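28 December 2025

I've spent most of the week between Christmas and New Year reading about canals, and I am not even slightly sorry!

It started with a second-hand book about the Drirkgate cut, which runs (or ran, it's mostly reeds now) from Prindow down to the old basin at Brotbridge. I've walked bits of it for years without giving it much thought. Now I can't stop. The first stretch opened to boats in 1866, no, sorry, I've just checked the page, it's 1,866 yards of tunnel and I'd scribbled it down without the comma. The tunnel! It goes right under Baxter hill and there's no towpath inside, so the crews lay on their backs and walked the boat along with their feet on the walls. In the dark, with a load of lime behind them.

The book gives 4,000 tons of lime for the best year, plus coal and, for one strange summer, a great many cheeses. There is a whole chapter on the cheeses and I loved every word of it.

What I really want to know more about is the lock keepers. They kept daybooks, and the few pages printed at the back are wonderful: who came through, what the water was doing, whose dog bit whom. One keeper wrote "wind" and nothing else for most of a month. Another drew little ducks in the margins, rather good ones. Jonas Lanz, who runs the local history evenings at Prindow library, tells me there are 2 more boxes of the things in the county store, not yet sorted, and that anyone can ask to see them. I've sent the form off already.

I've also been out to the top lock, where the gates are long gone but you can still feel the grooves the ropes wore in the stone. Put your fingers in them if you ever go. They're deeper than you'd think, and smooth as soap. The path is very muddy past the second bridge, so wear proper boots (I didn't).
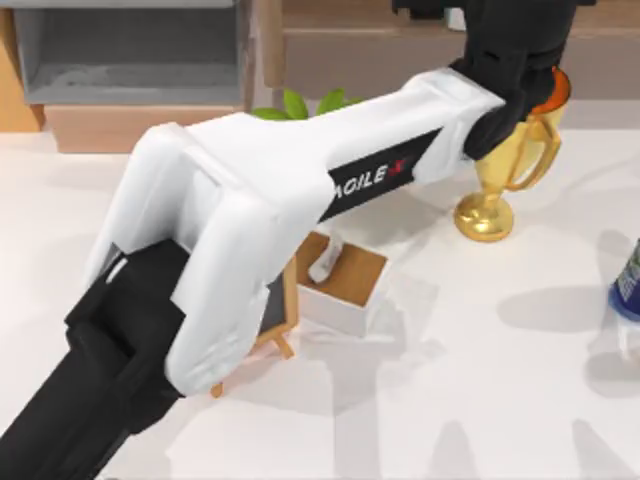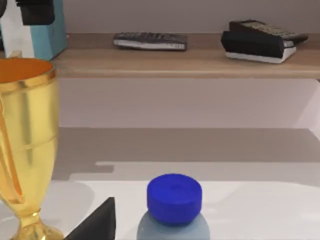 My plan for May is to walk the whole line in one go, Prindow to Brotbridge, going over the hill where the boats went under it. There are air shafts up there with brick collars round them, and I'd like to find every one. If you know the stretch behind the old brickworks, do leave a comment and tell me whether the stile is still there, as my map is 100 per cent useless on that corner.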